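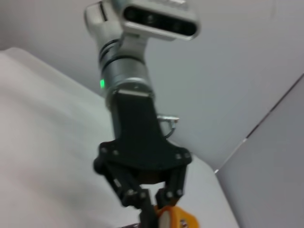
I have a weakness for orange things. It began with a colander, bought in Istley one wet September when I'd gone in for lightbulbs, and it has spread through the house ever since. There's an orange doormat, an orange stapler and a washing-up bowl so bright that my sister asked if it was for emergencies.

My excuse is that I lose things. Scissors, mostly, but also tape measures, peelers and the little trowel I use for the window boxes (I once dug it out of a bag of compost the following spring!). Black handles vanish into drawers. Green ones vanish into gardens. An orange handle shouts at you from the bottom of the bag, and I need shouting at.

So last month I had a proper sort-out. I tipped the two kitchen drawers onto a sheet on the floor, made a pot of tea and put everything I use every day on one side. Most of the rest went in a box for the charity shop on Brarnmont Road, including three potato mashers and a melon baller I can't remember buying. Then I went through what was left and let myself replace the worst offenders with something I could see.

Pruvell, the hardware shop by the station, has a whole wall of this stuff now, and I came home with a bottle opener, a pair of kitchen scissors and a scrubbing brush. For the things I couldn't bear to part with, like my gran's paring knife, I wrapped a bit of orange tape round the handle. It looks dreadful and I love it.

The drawers shut properly for the first time in years. I still can't find the tape measure, mind you, but that one's yellow, and I'm fairly sure it's in the car.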